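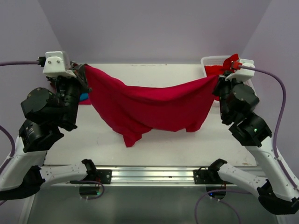 Archive footage in short documentaries: speaker notes
Trunham session, 2020-03-03

Slide 1. Scope
Talk covers licensed archive material in films under 50 minutes. Music is handled in the afternoon session and is left out. Case material comes from Stamari, a short about a closed ferry line, finished in February. Legal terms are used loosely today. Tell the room to check contract wording with a lawyer.

Slide 2. What a license covers
Go through the terms in the order they appear on the form: media, territory, term, number of uses. Festival rights and broadcast rights are priced separately by most houses. Online rights may or may not include clips used in a trailer. Ask in writing. A festival license that looks cheap can block a later sale if the step-up price was never agreed.
Pause here for the form handout.

Slide 3. Screeners and masters
Editors cut with the watermarked screener. The master is ordered at picture lock. Two problems come up:
– Screener timecode does not match the master. Keep the burned-in code visible until the conform is done.
– Frame rate was changed when the screener was made. Check the length of one full shot against the master before ordering the rest.
On Stamari the ferry reel had both problems. The conform took 4 days.

Slide 4. The clip log
One row per use, even when the same shot appears twice. Columns: source, reel number, in and out on the source, in and out on the timeline, length, rights holder, status. Most houses bill by the second with a minimum charge per clip, so length has to be exact. Verbeke, who supplied the ferry reel, billed a 15 second minimum. We had 2 clips well under that and joined them in the cut, which brought the cost down without hurting the sequence.

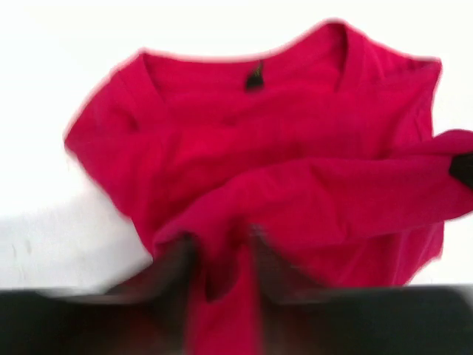 Short-sleeved red shirt on a white surface.

Slide 5. Owner of the reel, owner of the rights
An archive may hold a print without holding the copyright. The license then covers access only, and a second permission is needed. Look for the words "access fee" or "technical fee" on the quote. People shown in the footage may have separate claims, depending on the country. Read the indemnity clause out loud to the room, slowly.

Slide 6. Unknown owners
Keep a record of every search: where, when, what was asked, what came back. Save the e-mails that got no reply. An insurer will want to see the record before covering the film. If the record is thin, cut the shot. Fika, the earlier film, lost its opening this way and now starts on a still.

Slide 7. Picture quality
Do not sharpen old film scans to match new camera footage. Keep the original shape of the picture – bars at the sides are fine, and some licenses forbid cropping. Ask before colorizing, flipping or slowing a shot.

Slide 8. Delivery
Final clip log goes to the producer with signed licenses attached, file names matching the row numbers. Credits must use the wording given by each house. Leave the credit slide up during questions.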